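Drimum: what world leaders said about the climate, and when

Last updated March 14, 2018

Hello, and thanks for stopping by! Drimum is my collection of public remarks by politicians on climate agreements, gathered from press conferences, summit transcripts and the odd late-night interview.
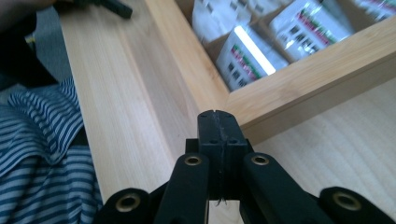 I started it because I kept losing quotes. I'd remember a president grumbling about emissions targets, go looking for it, and find five versions of the same sentence, all translated differently. So now they live in one place, with the original wording next to the English.

What's in the folder

There are 12 files, one per country, plus a file called speakers.csv. Each row has the speaker, their office at the time, the place, the original text, my translation and a link to the source. The biggest file has 50 remarks in it and the smallest has 2 (sorry, I'm working on it!).

How I chose things

A remark goes in if it was made in public and I could find a recording or an official transcript. Jokes count. Anything from an unnamed aide stays out, however juicy. Where translators disagreed I've put both versions in and marked the row "disputed" – there are 13 of those at the moment, mostly sarcasm, which travels badly.

Things to watch out for

The tone column is my own opinion, so please don't build anything serious on it. Office titles are a bit messy too, especially for ministers who changed jobs halfway through a summit. Esben Zoëga checked the Danish and Swedish rows and fixed a good few howlers, but the Portuguese ones haven't had a second pair of eyes yet.

Opening the files

They're plain CSV in UTF-8. If the accents look like soup, your spreadsheet has guessed the encoding wrong, so import the file instead of double-clicking it. The old Parnora script still works for merging everything into one table, though it drops the links.

The next batch should be up in April, mainly trade summits.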